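Dumpling Week at the Flanton Kitchen

Posted June 27, 2024

So many of you asked for pictures after my last post, so okay, I finally sat down and sorted through the folder! I kept nine for the full album and I'm putting the steamer one on this page. The rest go up in July, once I've figured out why the site keeps turning everything sideways.

Quick background if you're new. I've been making steamed buns and dumplings on and off for years, mostly badly, and this spring I signed up for the evening sessions at Flanton (the teaching kitchen over the old Pidau shoe store, take the side stairs). Thắng Đào runs them. He's patient and funny and he will make you redo your pleats until they close, which is how I ended up going home at 10 at night with flour in my ears.

The dough we use is the soft kind, with a spoon of sugar and a long rest under a towel. I was rushing the rest at home - 40 minutes if I was lucky - and now I give it 85 and go do laundry. Huge difference. The filling is whatever people bring. Mine was pork, cabbage and too much ginger, and I'm not sorry about the ginger.

Pleating goes like this: thumb stays in the middle, the other hand does the walking, and you finish with a little twist on top. Mine still lean. Thắng says leaning is fine as long as they're shut.

Steamer and plate
Electric pot with the perforated tray, and a white plate for the ones that are out. Look at the twisted tops!

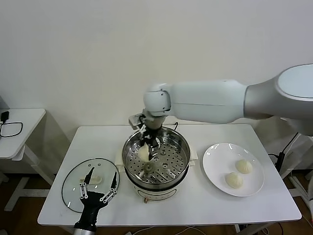 I've been shopping for a steamer of my own ever since, and I'm stuck between 2 of them. The Stidine is cheaper and fits my cabinet, but the Ghorbani has the wider basket, and I hate doing four batches when people are standing there hungry. If you own either one, please tell me how annoying it is to clean.

Also, a few of you wanted the dipping sauce. Soy, black vinegar, a little sugar, chili oil until it looks like too much. I don't measure, sorry - just taste it with a scrap of cabbage and keep going.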